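Sorting the toy bins: notes from the Kerklow playroom

The toy library at Kerklow reopens to families in January, and most of the work between now and then is sorting. We lend from the back room as before, the loan period stays at 2 weeks, and the deposit box on the counter is still the place for late returns. What has changed is how loose items are stored and checked, so this item sets out the new arrangement.

For years anything that came back without its box went into one of the big grey bins under the window. It was quick at closing time and very slow for everyone afterwards. The catalogue now stands at 3304 pieces, and a good many of them are small: play food, bath toys, cutlery from the tea sets, odd building blocks, squares of fabric from the dressing-up trunk. When they are all thrown in together, sets go out incomplete and we hear about it a fortnight later.

The rule from now on is that a mixed bin is a stopping place only. Whatever lands in it during the day should be sorted by 5 pm, by kind first and by set second. Cloth comes out before anything else, as it hides whatever is underneath. Then the blocks, which go by size and not by colour. Bath toys are put aside for washing, and spoons and other kitchen pieces go in the shallow tray by the sink. Please don't guess at which tea set a spoon belongs to. There are several that look alike and the wrong one is harder to trace than a missing one.
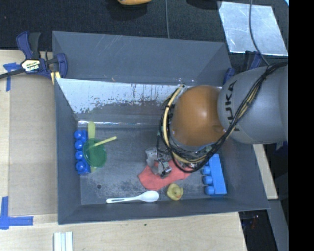
A red cloth, a rubber duck, a white spoon and blue blocks make a fair sample of what turns up in a mixed bin, and each of them has a different home on the shelves. The duck goes to the washing-up bowl, the blocks to the Burnov crates along the long wall, and the cloth to the fabric drawer – unless it is torn, in which case it goes in the mending bag on the hook.

One reader of the last issue wrote in to say that sorting by size made no sense to her children, who look for the blue ones or the yellow ones and tip out three crates to find them. She would like to see colour kept for the big blocks at least, where there are fewer of them and they are easy to pick out, and size used only for the small ones.

We have talked this over and will try it with the large blocks until Easter. The crates have room for it. The small ones will stay as they are, since they only fit together within their own size and families borrowing a bag of them need it to work as a set.

A few words on the bins themselves. The divided ones are the most useful, as the deeper side can take the unsorted pieces and the other side can be kept free for things that have been checked. Scratches on the walls don't matter. Cracks do, and a cracked bin should be taken out of use and left by the back door. They can be wiped with warm soapy water and should be dried before anything made of cloth goes in.

New labels are in the Kalogeropoulos cupboard, second shelf, in a pack of 200. Write the set number large and put the label on the short end of the crate, where it can be read with the crates stacked. Set 241, the wooden farm, is still short of its gate, so please look out for it when you empty a bin.

Spare crates with lids that fit would be welcome and can be left at the counter in the mornings.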